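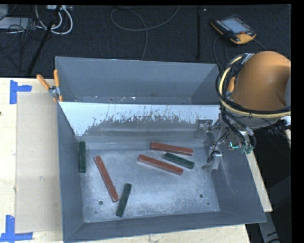 The picking bin at the Putley cell, with red and green blocks on the floor of the front section.

Picking cell stoppages: frequently asked questions

Why was the Putley cell taken out of service in December?
The arm made contact with the bin during a pick and did not stop at the set force limit. No one was hurt. The cell has since returned to use at reduced speed.

What was the cause?
The bin position held in the controller no longer matched its true position on the table. A separate fault was found in the force limit setting, which had been lost after a software update.

Does this affect the Jernstead cell?
No. Jernstead did not receive the update. Its bin position was checked as a precaution.

What should I do if the arm stops against the bin?
Press the emergency stop and leave the arm where it is. Do not reach into the bin or try to free the gripper by hand -- the arm may move when pressure is released. Call the duty engineer on extension 351.

When may the cell be restarted?
Only after the duty engineer has checked the bin position and run 30 empty cycles without a fault. This takes about 9 minutes.

May I move or loosen the clamps?
No. Any change to the clamps requires a new position check.

Who should receive reports of near misses?
Please send them to Judit Veres, Equipment Safety, before the end of your shift.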